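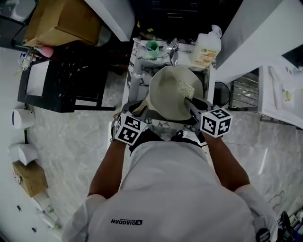 A beige wide-brimmed hat resting in the basin of a bathroom vanity.

Family firms seldom announce a change of direction. Breathnach, the linen hire company that has supplied hotels along the coast for two generations, made its own known in a letter to customers in August: the laundry at Stustorby would stay open, and the founding family would sell a minority share to its staff.

The decision followed a difficult period. Two of the firm's largest accounts had moved to Kikwood, a younger rival with lower prices and a newer fleet of vans. The board considered a full sale and received an offer, which it declined after 11 weeks of talks.

Under the plan now in place, all 345 employees may buy shares through monthly deductions from pay. Those who leave must sell their holding back to the company at a price set each year by an outside valuer. The family keeps control of the board – a point on which several long-serving managers had pressed for more.

Trade has steadied. A contract with Tidia, the guest house group, brought 11 new sites on to the books, and the early shift at Stustorby again starts at 5am. Margins remain thin, and the cost of gas is still the largest worry in the accounts office. The first valuation is due in the spring, when staff will learn what their shares are worth.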